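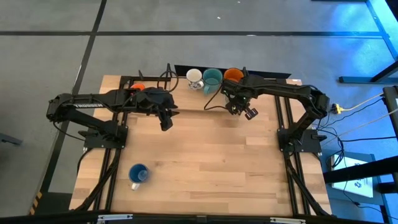 Should an office kitchen keep mugs that do not match? It should, and it should keep fewer of them than it does now.

Workplace > Shared Spaces > Opinion

The Case for the Odd Mug

Bundis replaced its staff mugs last April with 200 identical white ones. Within the year, 52 were left. Staff had carried them to desks and cars, and no one felt bound to return a cup that looked like every other.

A teal mug or an orange one is known on sight. Its absence is noticed, and it tends to come back. This publication therefore holds that employers should stop buying uniform sets. A kitchen serving 22 people needs 30 mugs, in colors and patterns that can be told apart, kept on an open surface where all may see them.

Comments

We had the white ones at Markanex. Same result.

Fine, but who washes them?

Patterned mugs fade in our dishwasher. Plain colors have held up.

Related

Sorrentino Reviews Its Break Room Policy
Open Shelves or Closed Cabinets?
Bulberg Ends Paper Cup Orders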